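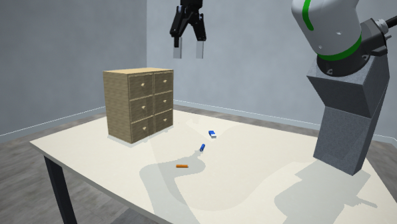 Drawer task tips for new members. Read before you touch the sim files. Most of this came out of last season's notebook plus Faustino Xolalpa's bench notes, so blame him for the handwriting jokes I took out.

Sort the drawers first. Always do the top row before the lower ones, pull is easier to plan and the arm stays clear of the tabletop.

Small parts off to the side. Pens, cylinders, blocks – leave room in front of the cabinet or the wrist will clip them on a low approach.

Come in slow on the knob. 10 percent speed for the last bit. Faster than that and the fingers bump the front and you start over.

Pull straight. If the path curves the drawer binds, same as the sticky one in your kitchen. For the real ones at home: rub a candle stub on the runners, wipe off extra, done.
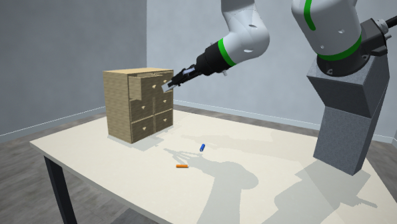
Valtidach Robotics Club – Manipulation Team

Top left is our practice drawer. Get that one reliable, then move accross to the right column. Don't change the grip and the pull direction in the same run, you won't know which one did it.

Runs time out at 2000 steps. If yours needs that many something is wrong with the approach, go look at the waypoints.

Save after every 30 runs. Name the folder with your initials and the drawer, like TL or MR. Not "test". Not "test new".

Shadows: leave them on for camera runs. Off is fine for quick checks, loads faster.

Reset means everything. Drawers shut, arm parked up high, parts back in the start spots. A drawer left open a hair will mess up the next persons numbers.

Real cabinet build (for the December demo): sand the drawer edges before you glue, not after. Dry fit first. Knobs go on last, one screw each, snug but don't crank it or the front splits. Wax on runners, no oil, oil grabs dust.

Sign up sheet for the lab machines is on the door of room 812. Up to two slots each. Bring your own mouse, the trackpads are awfull for dragging waypoints.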